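Plastic tumbler

Home Contents Kitchen and table Drinkware Random article

A plastic tumbler is a drinking cup without a handle or stem, molded from a synthetic resin and meant to be used many times.
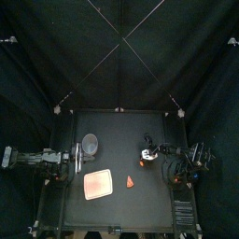

Plastic tumblers are sold in clear, tinted and solid colors, and the clear kinds are the most common in homes, schools and cafeterias. A clear tumbler is seldom as transparent as window glass. Many are frosted or slightly clouded, and the walls take on some color from whatever is near them. A translucent cup standing on a dark gray tabletop, for instance, can show a faint bluish-gray tint. Pale or bright tableware changes much less in this way, and a flat tray in a pinkish salmon color reads as the same color on nearly any surface. Makers sometimes photograph clear tumblers on both light and dark backgrounds for this reason.

Shape and size

Most tumblers are wider at the rim than at the base. The slope of the wall, called the draft, lets the cup come away from the mold and also lets cups nest inside one another. If the draft is too slight the cups jam when stacked, and a small ledge is often molded inside the wall to hold them apart. The rim may be plain or rolled. A rolled rim is stiffer and more comfortable to drink from, but it traps water after washing.

A common family size holds 500 milliliters when filled to the brim. Children's tumblers are smaller and have thicker bases. The Bostero pattern, sold for many years to school kitchens, measured 76 millimeters across the rim and had walls 2 millimeters thick, which made it heavy for its size.

Materials

Polypropylene is the usual choice for everyday cups. It is light, bends a little before it breaks, and has a naturally milky look. Polystyrene is clearer and cheaper but cracks easily when dropped. Styrene acrylonitrile is used where a glassy finish is wanted. Copolyester cups came later and are both clear and tough - they cost more, and are found mostly in restaurants and at poolside bars.

Use with trays

Tumblers are often sold with a matching or contrasting tray. A flat tray with rounded corners is easy to wipe down and slides into a narrow cupboard. Trays with a raised lip hold spills better and are preferred where drinks have to be carried any distance. In her household guide Tables for Every Day, Farzana Bhattacharjee recommends a tray at least twice as long as the cup is tall, so that a cup that tips over does not roll off the end.

The firm of Verbruggen made a picnic set under the name Flastport, with tumblers, plates and one tray packed in a zippered bag. The tumblers had no draft ledge and were known for sticking together. A later version, designed by Gijs Aerts, added three ribs near the base. Older Flastport cups can be told from the later ones by the smooth wall.

Care

Clear plastic clouds with age. Some of the haze is mineral film from hard water and comes off with diluted vinegar. The rest is fine scratching from scouring pads and dishwasher grit, and it is permanent. Polystyrene cups should be washed by hand. Polypropylene cups can go on the upper rack of a dishwasher, though they dry slowly because the plastic holds little heat.

Stains from tea, tomato juice and fruit drinks may be lightened by soaking the cup overnight in water with baking soda. The Waltavano housewares catalog advised replacing cups in daily use after 18 months, but many households keep them far longer.

See also: Beaker (drinkware), Serving tray, Picnic set, Stacking cup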